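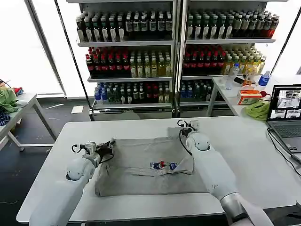

**How much land does a used car dealer need when it is moved off a regeneration site?** It needs more than its sales area, as preparation bays and transporter lanes take up space that customers never see.

### 4.2 Relocation of the Orkenbridge lot

Citar held 300 cars for sale at Orkenbridge before the rezoning notice in February. The lot had 8 preparation bays and 2 gates, one for incoming stock and one for buyers. We compared two replacement sites, Bhutto and Pusness, using the same floor area rules as in Section 3.

Bhutto is closer to the old lot but has room for only 200 cars. Staff there would have to park trade-ins off site and shuttle them back for inspection.
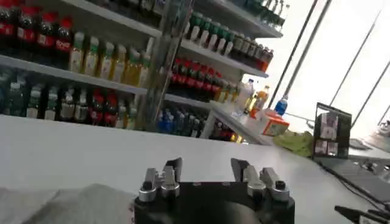
Pusness can take the full stock. Its weakness is the access road, where a loaded transporter has to wait if another is leaving. Figure 4, in the next section, plots the waiting time against daily deliveries for both sites.

We left land price out of this comparison. Citar's lease terms at Orkenbridge were still under review when the data were closed on 2023-08-03, and the compensation figure depends on them.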